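December – gripper comparison, cont.

Picking up from the Movix trials. Kekgate handheld on the bench now, same wide-angle camera as before so at least that part is constant. Settings: exposure fixed, gain 2, everything else default. Duda logger running from 9:40.

Drawer and door pulls, 6 per side per gripper. Movix slipped on the drawer front in 2 of them, both when I came in at an angle. Kekgate slipped in none so far but it's heavier and my wrist knows it by the third pull. Need to weigh both properly, the spec sheet numbers are for bare units.

Jaw play: Movix worse. Kekgate has a bit of slop at full open, gone once it closes past halfway. Didnt measure, do that tomorrow with the feeler gauges.

Camera: 500 frames pulled at random from the log, went through them fast. Tracking ok when we stay back. Gets jumpy close up to the cabinet, dark wood grain takes up half the view and there's not much there for the tracker to hold on to. Marker box on the white table helps as long as it stays in view. Lost track 3 times, every one with the gripper right up against the doors. 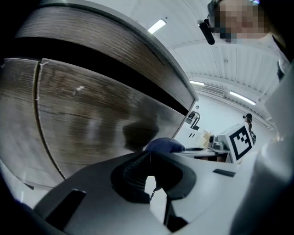
Kekgate at the cabinet, marker box on the table behind.

To try next:
– second marker closer to the cabinet, left side
– shorter exposure, the ceiling lights are strong
– Terkeo mount, tilts the camera down a few degrees, shoud get more jaw and less ceiling

Terkeo controller still drops the connection after a restart. Swapped the cable, same thing. Leave it for now, do the mount first.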